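When I moved to Brarnville I promised my aunt Fereshteh Akbari that I would bake her saffron rice flour cookies at least one time every year. She lives in Hirkby and can't eat wheat, so these are the cookies she always asks for. This May I finally did it properly.

My first two trays were a disappointment. The dough was crumbling in my fingers and I could not press a pattern on it at all. I called my cousin Hamidreza and he asked me how long I had rested it. I had rested it for 20 minutes. He laughed quite a lot.

So I started again. I beat 90 grams of powdered sugar with soft butter and one egg yolk, then added the rice flour by spoon, cardamom, and the saffron, which I had ground and left in two spoons of hot water. I buy mine at Arabzadeh, the small grocery behind the post office. It is more expensive there but the color is very strong.

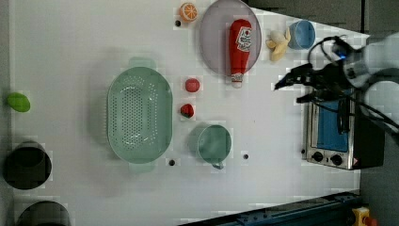
Can you leave the dough in the refrigerator overnight? Overnight is the best way, in my experience, if you wrap it well and let it stand on the counter for half an hour before you shape it.

I made small balls, pressed each one with the bottom of a thimble, and put poppy seeds on top. Bake them on low heat and take them out while they are still pale. They are very soft at this moment, so please don't touch them until they are cool.

I packed them in an old Maniro tea tin with paper between the layers. My aunt called me at nine in the evening to say that three were broken and she had eaten those first.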